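Home Pickup Project: Gallery and Shopping List

Ploderham Robotics Club
Posted May 2, 2020

Welcome to the gallery page! We had so many questions about what the handheld grippers cost, and what we plan to buy next, that this has grown into a gallery with a budget attached. If you're putting together a kit list of your own, borrow anything you like from it.

A quick word on the project. We want a small arm that can clear clutter in an ordinary house, and before buying the arm we're collecting demonstrations by hand, with grippers that a person holds and squeezes. It's wonderful work for a club on our sort of money. The gripper fingers are the same shape as the ones we'd put on the arm later, so what we learn about pads and hinges carries straight over to the big purchase.

What we've set aside

The equipment pot for this year is $1,648. We settled that in February, and it has to cover grippers, spares, storage and anything we drop. The arm itself is a separate line for next year, and I'm already excited about it, but let's keep the two apart or we'll spend the first pot on the second thing.

Grippers

We looked hard at two makers. The Pluris set is a finished product, nicely made, with a smooth trigger and a case you could stand on. The Marar set comes as a bag of parts with a drawing. We're going with Marar for the next order, mostly for the spares: you can buy one finger link, or one screw, and you don't have to send the whole tool away when something cracks. Building them is a great evening, too (bring your own small screwdrivers, ours have wandered off).

Plan on buying in pairs. A lot of household jobs want two hands, one to steady and one to pick, and a session with a single gripper teaches you a lot less about those.

Pads

If I could give one piece of advice to anyone pricing this up, it would be to budget for pads as a running cost, like printer ink. They wear, they pick up lint, and people get attached to the grippy new ones and refuse to use the old ones. We're ordering a pack of 50 and putting them in a tub with a tally sheet on the lid. A textured pad earns its price on anything smooth and round. We tried plain foam and went right back.

Things to pick up

The cheapest line on the list and my favorite! Old drink bottles, cans, plastic cups, a sock or two. Save yours. Crumpled cups are especially welcome, as they come out different every time and you can't order them from a catalog. We've allowed $5 for a bin to keep them in and nothing for the contents.

Rooms

Rooms are free if you ask nicely, though they do affect what you buy. A tabletop lets you get away with short fingers and stiff joints. A bed is another matter: the surface gives, the covers fold up around whatever you're reaching for, and a can on its side will settle into a dip. That's why bed clearing is on our test list for every gripper we consider. 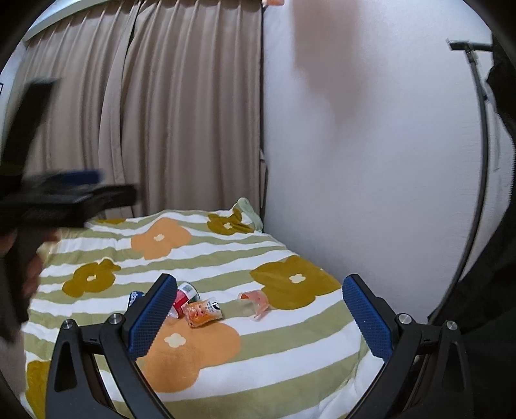 So the next order will be for the longer fingers, even though they cost a little more and make the tool heavier at the front. The wrist gets tired, and we've put a padded handle wrap on the list for that. If you're choosing for younger members, try the weight in your own hand for ten minutes before you commit.

Storage and charging

Funley sells a stacking crate with foam you cut yourself, and six of those will hold everything we own with room for the new pairs. Get the lids. They're sold separately, and we forgot them on the first quote.

Still to decide

Whether to buy a second charger now or wait. Whether spare screws should be counted with the pads or have a line of their own. Whether we can hold back enough for a proper cutting mat, as the workbench is looking pretty sad.

The order goes in once the quotes have been checked against the pot. If you've used either set at home, or know of a good source for small silver screws that don't round off, please leave a note on the club page. More pictures when the parts arrive!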